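The Round Table, Before and After Lunch

We asked for tables, and you sent us tables! August's theme was the surface in your home that collects everything, and I have never enjoyed sorting through a month of submissions so much. Kitchen counters, a piano lid, the top of a chest freezer in Virkurholm, an ironing board that has plainly given up on ironing. The house at Sondside gets the middle of the page this time, because it's the one I kept going back to, and because Chiharu Nishimura wrote us such a good letter to go with it.

Chiharu and Tatsuya Ogura have lived at Sondside for six years. They have a desk, she says, and it is a perfectly nice desk with a lamp, and it holds a fern. Everything else happens at the round table: breakfast, bills, letters to her aunt, the long phone calls, Tatsuya's endless lists. "A desk has a front and a back," she wrote. "You can come at a round table from anywhere, so things get put down from anywhere." I read that line out loud to three different people.

They bought the table secondhand from a family named Žukauskas who were moving to a smaller place, and it took two trips and a borrowed van to get it home. Tatsuya wanted something darker. Chiharu wanted something that would bounce the light around on gray mornings, and she got her way (he admits now that she was right, though he still brings up the dark one when he's wiping off fingerprints).
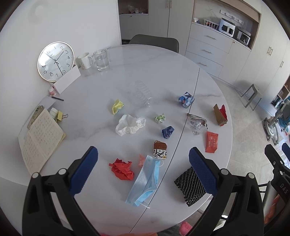 Photo: Sondside household, reader submission

Look at that shine! White marble-look top, the faintest gray veins, and then all of daily life tossed across it. The middle is pure crumple, scraps and packaging everywhere, and I love that it was sent in just like this. My favorite part is the clock, though. It leans against the wall with its pale gold rim, tipped over clockwise so that the 12 has wandered off to the upper left, and you have to tilt your own head to get the time, a little past half past two.

The mug and the glass are a close second. One has a speckled beige pattern down low, the other is clear with some water in it, and the tabletop gives you a soft reflection of each. If you've been thinking about a glossy surface and worrying that it will only look good bare, I hope this helps make up your mind.

And there's the notebook, open, its cream pages lined and covered in handwriting, with a beige remote resting along the top edge. I'm a sucker for a full page. The black pen is over by the little pink-and-white bottle, near the wall, so the writer would have a bit of a reach. There's a yellow blocky thing with a binder clip handle as well, right by the notebook's top corner, and I'd like one for my own paper pile.

Chiharu says the table gets cleared once a day, at six, before supper. The rule is that each of them picks up 20 things without asking whose they are. Paper scraps count, which Tatsuya considers generous and Chiharu considers cheating. Notebooks get closed and stacked, cups go to the sink, and the clock stays exactly where it is. They did hang a clock once, in the hall, and found they only ever checked the time sitting down.

I tried the rule of 20 on my own kitchen counter and got to 14 before I ran out, then found the other six behind the toaster. It's a great little system — fast enough that you can do it while the rice cooks, and a bit competitive if there are two of you.

A few practical notes from their letter, for those of you who always write in and ask. They wipe the top with a damp cloth and dry it right away with an old cotton T-shirt, which keeps the streaks down. Hot pans go on the stove, never here. Crumbs love the seam, so that gets a soft toothbrush every couple of weeks.

Next month's theme is windowsills. Send us one picture and up to 600 words, and please don't clean up first!

Recent galleries
Hooks, Pegs and the Backs of Doors
The Jukico Shelf: Six Readers, Six Ways to Fill It
Small Kitchens of Virkurholm
What's on Your Nightstand?
Letters: More About Junk Drawers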